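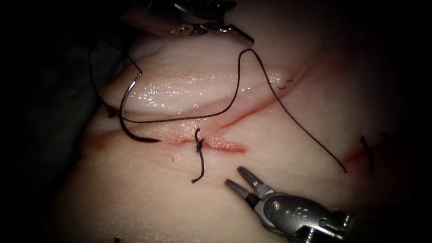
Chapter 7
Closing a Wound: Needle, Thread and Knot

What you will learn in this chapter
The parts of a curved needle and how each part is used
How suture materials are grouped
Why the first stitch in a line matters so much
How to tie, check and trim a square knot on a practice pad

Words to know
bite, interrupted stitch, running stitch, swage, tail, throw, wound edge

A cut in the skin will often close without help. If it is short and shallow and the edges lie against each other, the body fills the gap in a matter of days. Longer or deeper cuts are different. The edges pull apart, the gap fills slowly from the bottom, and the scar is wide. A stitch holds the edges in place while the tissue does its own work. The stitch does not heal anything. Students who keep this in mind tend to tie better knots, for they stop trying to squeeze the wound shut.

Most beginners pull too hard. A tight stitch looks neat for an hour or so. Then the tissue swells, as injured tissue does, and the thread cuts off the blood supply to the very edge it was meant to hold. The rule used in the skills room at Tadton is "touch, don't crush." The two edges should meet and rise a little along the line. If the surface puckers, cut the stitch out and place it again.

In Chapter 6 you worked on holding and passing the needle. You should now be able to drive a curved needle through a pad by turning the wrist, so that the point follows the curve of the needle and comes out where you meant it to. If the point still wanders, go back to Exercise 6.3 before you start this chapter. Knot tying is hard to learn on top of a poor bite.

About practice pads

The exercises in this chapter are done on synthetic tissue. A pad is more forgiving than skin in some ways and less so in others. It does not bleed or swell, so it will not show you the harm done by a tight stitch. It does tear, and a tear at the edge of a slit is a fair sign that the bite was too shallow or the pull came from the wrong direction. Keep the pad moist if the maker calls for it. A dry pad drags on the thread and gives a false idea of how much force is needed.

Start with a short, straight slit. Place one stitch and tie it, then stop and look before going on. Is the knot sitting to one side of the slit, or right on top of it? It should be moved to the side. Are the tails long enough to hold? For these exercises leave them long and trim them only after the knot has been checked. A loose tail is easy to shorten, and a knot trimmed too close can slip open.

The same knot can be tied by hand, with a needle holder, or with instruments worked from a console. The order of the throws does not change. What changes is how much the operator can feel. With some instruments the pull on the thread has to be judged by eye, from the way the loop closes and the way the surface moves around it.

A teacher's note

Benedek Veres taught wound closure at Graremgate and kept a box of his students' first pads. He asked each class to tie 16 single knots in one sitting and to number them. Few students could see much change between the first knot and the third. Between the first and the last, the change was plain, mostly in the spacing and in how flat the second throw lay. You will do the same in Exercise 7.2. Save the pad, as you will need it again at the end of the chapter.

Before you begin
Read Section 7.1 on needle parts and have a curved needle in front of you while you read. Check your lighting. Shadows across the slit make it hard to judge depth, so move the lamp until both wound edges are clear. Account for every needle when you start and again when you put the tray away.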